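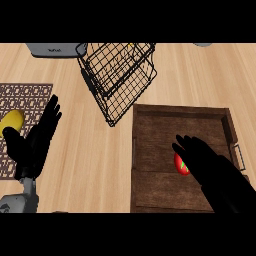 周一下午去了Fekden的开放日，地点在他们园区的3号楼。整理几条笔记，按参观顺序发，偏操作臂和仿真部分，移动底盘那边没细看。

1/ 签到之后先看仿真。双臂加灵巧手，任务是桌面水果抓取，物件有铁丝网篮、带提手的木托盘、餐垫、苹果和香蕉。场景不复杂，但网篮对碰撞建模不太友好，细杆网格如果用凸包近似，篮口就等于封死了。他们的做法是逐杆拆成胶囊体，代价是接触对数量上去，步长得往下压。

2/ 讲解的是Noreen Mac Mathúna，负责Illell，也就是他们内部的仿真平台。她给的数：这一类桌面任务目前有1313个场景变体，随机化的是物件位姿、光照和桌面纹理，手和臂的参数固定不动。有人问为什么不随机化关节摩擦，答复是试过，策略变得过于保守，接近物体时迟迟不闭合手指。

3/ 控制方面，策略输出的是末端位姿加手指关节目标，底层阻抗控制单独跑。视觉延迟大约800毫秒时成功率开始明显下降，这是她口头说的，没有给曲线。我追问延迟是固定注入还是带抖动，回答是固定。带抖动的结果应该会更差，存疑。

4/ 实机区在隔壁，手指驱动模组是Driltine供的。现场跑了11次抓取，掉了两次，都是球形物体在提起阶段从拇指侧滑出。指腹没有触觉，滑移只能靠电机电流推断，慢半拍。工程师没有回避这个问题，说下一版指尖会换材料，触觉仍在评估。

5/ Kang也有展位，做的是标定工装。手眼标定板直接固定在桌沿，换班不用拆，重复定位的数据贴在展板上，测试条件没写全，先不引用。工装本身做得扎实，快换销的配合间隙控制得不错。

6/ 没看到的：双手协同。演示里两只手都在工作区内，但任务是分开下发的，没有交接动作。问了排期，说7月会放一段双手传递的测试，届时仿真和实机同步给。

7/ 资料方面，现场发的手册只有接口说明，Illell的资产格式没有公开。想要场景文件得单独发邮件申请，我已经提了，拿到后先测网篮那个碰撞体在不同步长下的穿透量，数据另开一串发。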